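Laundry Room Gallery: The Gourlay Street House

Last updated 2024-02-22

The laundry room was the last room we finished in the Gourlay Street house, and it is the one we get the most mail about. It is on the ground floor behind the kitchen.

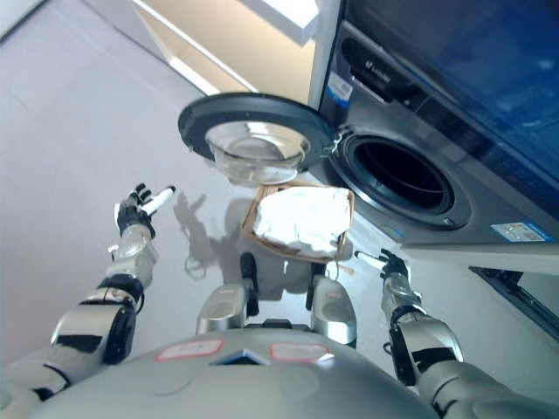
A reader in Irska wrote in to ask why we keep a low basket on the floor when every laundry room she has seen lately has a tall hamper or a rolling cart. She had a cart for 11 years and said she would not go back to bending down for anyone.

It is a fair point. We tried a cart first. It was too tall to go under the open door of the washer, so it had to stand off to one side, and socks ended up on the floor between the two. A shallow basket goes right in front of the machine, with the door swung open above it, and whatever comes out drops straight in. If your back is bad, put the washer on a stand and use a taller basket.

The basket
Woven, brown, square, and shallow enough that one load of whites nearly fills it. We bought it from Fostular in July along with two for the linen closet. The weave catches on knits, so sweaters are carried out by hand. For sheets and towels it is fine. Shake it out over the tub once in a while, as lint gets down into the corners.

The washer
A front loader in dark gray and silver. The round door opens to the left, and that decided where everything else in the room went. Check this before you buy. Ours has a clear bowl-shaped window, and soap film builds up on the inside of it if you use too much detergent. Wipe it with a damp cloth. We leave the door open between loads so the drum can air out, and we wipe the rubber seal on Sundays.

The floor
Light gray. The old floor was sheet vinyl that had lifted along the back wall. We looked at a darker color and decided against it after living with a sample for a week, when every bit of lint and every spilled grain of powder showed up on it. The new floor gets swept after the last load and mopped when it needs it.

Whites
Anything white goes in by itself. We wash on warm with half the detergent the box calls for, then run a second rinse. Cotton cloths come out creased whatever you do. Take them out as soon as the cycle ends, give each one a hard shake, and fold them while they are still a little warm from the dryer.

What it cost
The whole room came to $2,989, including the washer, the floor and the plumber. The plumber took 3 visits, one more than planned, after the shutoff valve turned out to be seized. Shelving was extra and came later. We used the Deto wall rails, which hold 100 pounds per pair according to the sheet that came with them. We have not loaded them anywhere near that.

Still to do
A hook for the ironing board, a better light over the tub, and a second coat on the door trim. The linen closet has its own page, with measurements for the shelves.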